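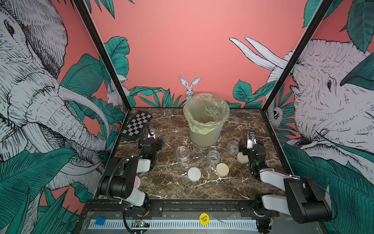
Kinsella Reading Rooms
Progress report to the Rosenel Fund
17 February 2018

Period covered: September to the end of January
Prepared by Declan Moriarty

Attendance

The after-school reading program is running at both sites, Kornari Street and Lallora. We had 83 children enrolled when the period opened and 100 by the end of January, which meets the target in the grant agreement. Most of the growth was at Lallora, where the elementary school now sends a note home with every second and third grader.

Kornari Street has been flat. Two families moved away and the bus route changed in the fall, so children from the east side get in late and miss the first half of the session. We have moved the start time back by fifteen minutes. It is too early to say what difference that makes.

Tutoring

Tutors gave 172 one-on-one sessions. Each child in the tutoring group reads aloud for twenty minutes and the tutor keeps a short log. The logs from the fall were uneven, and some had only a date and a book title. We wrote a one-page form in December and the newer logs are much easier to use.

We are still short one tutor at Lallora on the late shift. The position has been posted twice.

Books

The collection now stands at 3,000 titles across both sites. Early chapter books go out fastest and we do not have enough of them. Picture books are in good supply. The Spanish shelf is small and worn, and we would like to spend the rest of the book line there.

Budget

Spending is on plan except for heating at Kornari Street, which ran over in January. We are covering this from the supplies line and ask that you approve the transfer.

Next period

Spring reading checks start after the school break. We will send the results with the next report, along with the fall scores. The Lallora lease is up for renewal and the landlord has offered the same rent for two more years. We plan to sign unless the Fund has questions.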